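Notebook, household manipulation project, student team
March, simulation track
Entry by Yetunde Osagie

Goal for this session: get the counter-clearing task to load from the Pultetti scene pack without hand edits, then record enough teleoperated episodes to start training before the competition freeze. The other half of the team is on the navigation track and will want the same build, so I am writing down everything that differs from the stock setup.

Loaded kitchen layout 3, seed 116. The first two attempts failed on startup with a missing texture error. Cause: the asset path in the config still pointed to the old Lulton directory. Changed it to the shared one and committed. Anyone who pulled before lunch needs to pull again.

Physics timestep left at default. Contact solver iterations raised to 20. At the lower setting thin handles creep through the fingers during a long hold, and the policy learns to squeeze and re-squeeze to compensate. We had that problem all through the Ojo exercises and I don't want it in this dataset.

Left arm is assigned to the broom. Right arm has no job in the first part of the episode and should stay parked with its gripper open. Grasp on the handle is close to the head, which gives better control of the bristles but leaves a long lever on the other side. 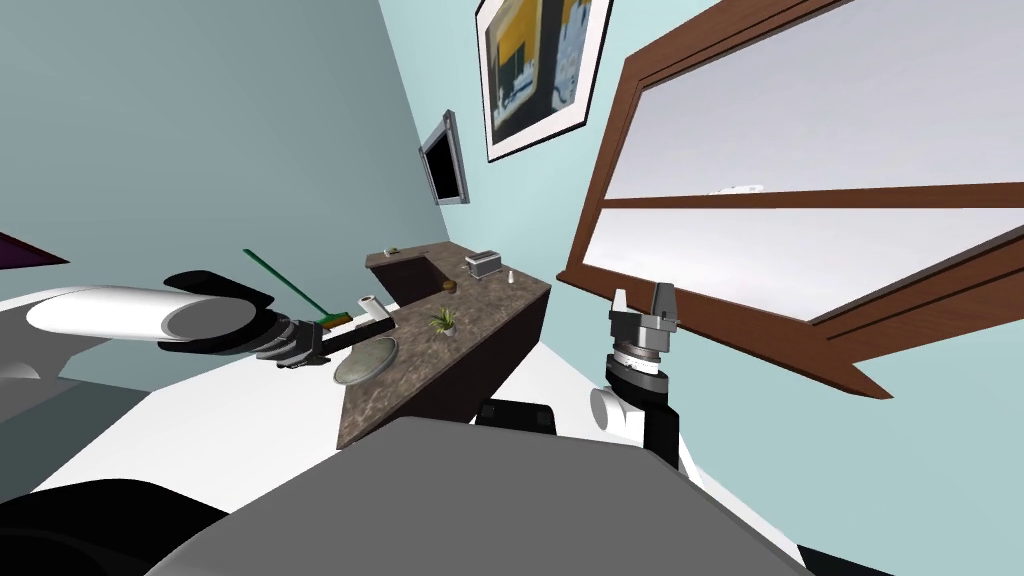

Kitchen layout, left gripper on the broom, right gripper open. Plant and toaster still on the counter.

The counter objects are spawned from the task file, so they can be moved without touching the layout. I want more clearance between the plate and the broom head. At present any low approach by the left arm has to go over or around the plate, and two of the operators solved this by going around it in opposite directions. That kind of split is bad for a small dataset. Agreed rule for now: go over.

Camera notes. The head view rolls with the torso, and the roll is stored per episode in the metadata. Do not level the images in preprocessing. The policy gets the same tilted view at test time and the roll angle is already one of its inputs. The Bukberg loader has an auto-level flag that is on by default. Turn it off. I lost part of a morning to this.

Recorded episodes are going to the shared drive under the layout number. Total after this session is 865, counting the ones carried over from the earlier build. The carried-over ones use the old gripper friction value and are tagged. I would keep them for pretraining and leave them out of the fine-tuning split, but this is open for discussion.

Second item was the wrist view. Contact decisions in the last part of a reach depend almost entirely on this camera, and the operators asked for it to be made larger in the teleop window. Done. It now takes the left half of the display and the head view is reduced to a corner.

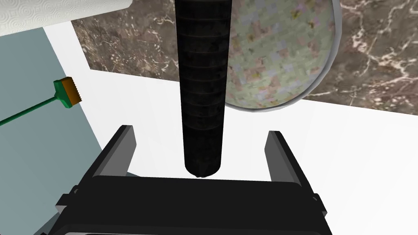
Depth is the weak point. With a single wrist camera the operators judge the gap by how fast things grow between the fingers, and they tend to close early. Closing early on a narrow object pushes it away or tips it. I added a distance readout from the finger midpoint to the nearest collision mesh, shown to the operator only. It is not written to the observation record and must not be, or the policy will train on information it won't have at test time.

Checked this by dumping the keys from one new episode: images, joint positions, gripper widths, torso roll, action. No distance field. Good.

Other things noticed:

Gripper width is logged in meters for the left arm and normalized for the right. Converted in the loader for now. Should be fixed at the source.

Reset sometimes leaves the broom with a small residual velocity, and it drifts before the first command. Zeroing velocities after the settle step removes it.

Render time goes up noticeably with the speckled and marbled textures at full resolution. Half resolution for debugging, full for recording.

To do before next session:

Move the plate spawn region back from the counter edge.
Rerun the replay check on the tagged episodes with the new solver setting.
Ask the navigation group which seeds they have reserved.
Write the success condition for the broom placement. The current one only tests height, so holding the broom still above the target counts as a pass.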